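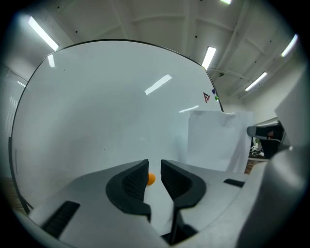 From: Eleni Đorđević
To: weto-dev list
Subject: Re: [weto-dev] Wide lens tracking drops out when the gripper points up

Hi Narendra, hi all,

Narendra Rana wrote:

> I've been through the May recordings from Bornelden and I keep seeing the
> same thing. As long as the gripper looks at the table the pose track is
> lovely. Tilt it up towards the ceiling and it starts to wander, then comes
> back with a jump. I had put this down to the lens calibration, but I
> redid the calibration and nothing changed. Is it the room? And does
> anyone have a mask for the fingers that works on both grippers? Mine
> leaves bits of the housing in.
>
> Narendra

I love this problem, so forgive the long reply. I spent most of yesterday on it and I think you can stop blaming the lens. Your calibration file is fine. I ran it against mine and the straight edges come out straight right to the rim.

I do think the room plays a part, and so does what we do with it. With the gripper pointing up at the whiteboard, the view is mostly pale ceiling, pale wall and glossy board. The tracker wants corners, and the strongest ones it can find are at the ends of the light fittings and in the reflections on the board. The fittings are great, they're bolted down! The reflections are a menace. They slide across the board as the camera moves, and they slide smoothly, so the outlier check lets them through. The track follows them for a bit, disagrees with the motion sensor, and then you get your jump.

I found this by drawing every feature point over the video and colouring it by how long it had lived. In clip 726 you can watch a little crowd of points ride along on the reflection of a ceiling light, perfectly happy, all wrong together. It is well worth a look if you have the debug viewer built.

So, what I've changed, all on the branch called jutcombe:

1. Bright patches no longer give birth to points. Anything close to full white is grown outwards a little and skipped. We lose the ends of the light fittings too, which hurt me to do, but the ceiling beams make up for most of it.

2. The outlier check now looks over a longer stretch of time. It used to compare neighbouring images only, and a slow slide looks like good behaviour over such a short gap. I've set it to 500 milliseconds. Longer than that and quick wrist turns start to suffer.

3. The feature budget is shared out over a grid, so one busy corner can't eat the lot. The coloured magnets on the whiteboard are terrific landmarks, by the way, small and sharp and high contrast. Before this change they were often starved of points by the clutter off to the right.

4. The mask is now made in two layers, one for the shell and one for the fingers. The shell layer never changes. The finger layer is drawn from the opening width, so it moves with the fingers and you don't have to throw away the whole middle of the view just to be safe.

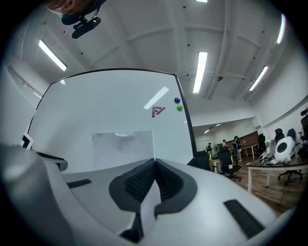 5. People get a lower weight. I haven't tried to cut them out, only to trust points on them less. Anyone standing still at the far end of an office is a perfectly good landmark until they walk off for a coffee.

On your mask question: yes, please try number 4 on both grippers and tell me what's left over. You will need to run the mask tool once for each, with the fingers fully open and then fully shut. It writes 2 files. Keep them beside the calibration or the loader won't find them (I know, I know, it's on my list).

Still broken: starting up while already pointing at the ceiling. The first pose comes out with a poor sense of scale and takes a while to settle. For now, begin each recording with a slow sweep across the desks and chairs, then go wherever you like. Bhatia has an open ticket for a proper fix using the motion sensor, and I'd be delighted if someone wanted to pick it up.

Could you rerun your worst clips with the branch and send me the logs? The ugly ones especially.

Cheers,
Eleni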